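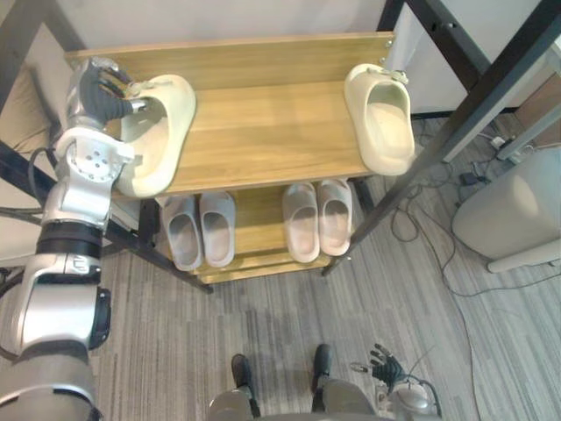
Wer einen humanoiden Roboter betreibt, redet gern über Software. Ich betreue seit September eine solche Zelle und rede lieber über Kabel, Schrauben und Teppichfliesen. Die meisten Stunden, die uns verloren gehen, gehen dort verloren.

Unsere Aufgabe klingt banal: Hausschuhe greifen und auf einem Schuhregal ordnen. Im Lastenheft von Veltska nimmt das Regal eine halbe Zeile ein. In der Praxis bestimmt es den Tag. Wird es beim Saugen verschoben und nach Augenmaß zurückgestellt, greift die Hand am Rand vorbei oder drückt den Schuh gegen das Brett. Die weiche Sohle verzeiht das eine Weile, die Fingergelenke weniger. Ich halte es deshalb für falsch, die Umgebung der Zelle als Kulisse zu behandeln. Sie ist ein Maschinenteil und gehört in den Wartungsplan.

Bei uns steht sie inzwischen drin. Vor jeder Schicht wird die Position des Regals geprüft, dann die Höhe der oberen Ablage, dann der Abstand zu den Füßen des Roboters. Das dauert 6 Minuten. Der Einwand, ein Roboter mit Kameras müsse so etwas selbst ausgleichen, kommt regelmäßig aus der Entwicklung in Masby. Irgendwann wird er stimmen. Bis dahin suche ich nicht gern einen Vormittag lang nach einem Fehler, den ein Zollstock gefunden hätte.

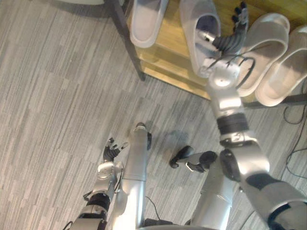
Das zweite Ärgernis sind die Kabel am Handgelenk. Sie brauchen Schlaufe, sonst ziehen sie am Stecker, sobald der Unterarm dreht. Zu viel Schlaufe bleibt an der Regalkante hängen. Das Handbuch nennt dafür keinen Wert, nur den Hinweis auf »ausreichende Beweglichkeit«. Wir haben nach 1420 Griffen eine Leitung gewechselt, deren Mantel am Knickpunkt offen war, und danach die Führung neu gelegt. Seitdem fahren wir den Arm nach jedem Eingriff 10 Mal langsam durch den ganzen Bereich, und jemand steht daneben und schaut auf das Kabel. Auf den Bildschirm schaut in dieser Zeit niemand.

Ich wünsche mir, dass Hersteller solche Maße angeben und Verschleißteile so verbauen, dass man mit einem Schraubendreher herankommt. Für den Wechsel am rechten Handgelenk mussten wir 7 Schrauben lösen, zwei davon unter einer Abdeckung. Wer das konstruiert hat, musste es vermutlich nie um halb sechs abends machen.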